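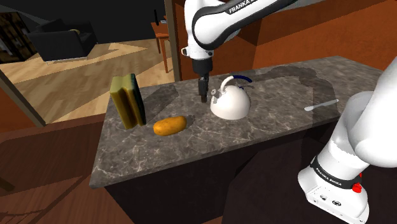 Speaker notes: Gathering examples for the kettle task

18/07/2023
By Sunee Nilsuwan

Slide 1. Opening

Good morning, and thank you for staying for the second part. My name is Sunee Nilsuwan and I work on the data side of the Irkent project at Jallbridge. Régis Renaud did the simulator work, and he will take the questions about rendering at the end, so please keep those for him.

I will speak of one thing only: how we gather the examples from which the arm must learn. The learning itself was covered before the break.

(Leave the kitchen on the screen while people sit down. Do not start the clicker yet.)

Slide 2. The kitchen

Everything you see in my talk is simulated. The counter is grey marble, the kettle is white with a blue handle, and the arm is the Franka, with its gripper close to the knob of the lid. A sponge and a white utensil share the counter with the kettle. There is also the small yellow-orange thing, which Régis calls the potato and I call the bread. We have not settled this.

I ask you to look at the shadows. The gripper throws one on the marble, between the kettle and the potato. When a person drives the arm by hand controller and looks at a flat screen, this shadow is a great help for judging height. We had first switched the shadows off to save time in rendering. Our drivers then closed the fingers too high, again and again, and we put the shadows back.

Slide 3. What is one example

One example is one attempt, from the start position until the driver presses the end button. We store the joint positions, the opening of the gripper, the camera views and a short sentence which says what was asked. For instance: "Take the lid by the knob."

The sentence is written before the attempt, never after. In the first weeks we allowed the drivers to write it after, and they described what they had managed to do. This is very human, but it gave us a set in which every attempt was a success.

(Pause. Somebody usually asks here if we keep the failed attempts. Yes, we keep them, with a mark. See slide 5.)

Slide 4. How we drive

We have 2 driving stations. A session has 8 attempts and then the driver must rest. I was against such short sessions in the beginning, I found them wasteful. But when I watched the recordings, the last attempts in a long session were hurried, and the arm came down to the counter in one straight drop. A learner copies this also.

Between attempts the objects move. The script chooses new places for them on the counter and turns the kettle. The knob may then be on the near side or the far side of it, and the driver has to plan a different approach. If the script puts an object where the arm cannot reach, the driver skips the layout and writes "reach" in the log. Please do not let drivers correct a layout by hand. They will make all of them comfortable.

Slide 5. What we have now

At the end of June the set held 308 attempts which passed the check. Régis and I do the check separately, and when we do not agree, the attempt goes to a third list. I wish to be open that this list is long. Most of the cases concern one question: if the finger touches the body of the kettle on the way to the knob, is it still a good attempt? Régis says yes if the kettle does not move. I say it depends on how hard.

(If time is short, jump from here to slide 7.)

Slide 6. The furniture

The room behind the counter has an armchair, a bookshelf and a wooden floor. The task needs none of this. We keep it because an early model trained against a plain grey background became lost as soon as we changed the wall colour. Now the Pfister script changes the room between sessions, and the drivers say they hardly notice it.

Slide 7. What I would ask from you

If your group has a simulated kitchen, I would like to compare the written sentences, much more than the pictures. Ours are too similar. Too many begin with "take" and very few with "lift" or "open".

I would also like to hear how you choose the moment when an attempt ends. Our end button is pressed sometimes early and sometimes late, and I do not have a good rule for it.

Thank you. Régis, please come to the front.

Related talks
Drondon: a shared format for attempt logs
Writing task sentences before the attempt
Changing the room: notes on the Pfister script
Irkent project, first report on driver rest

Contact: Sunee Nilsuwan, Jallbridge | © 2023 Jallbridge | Back to top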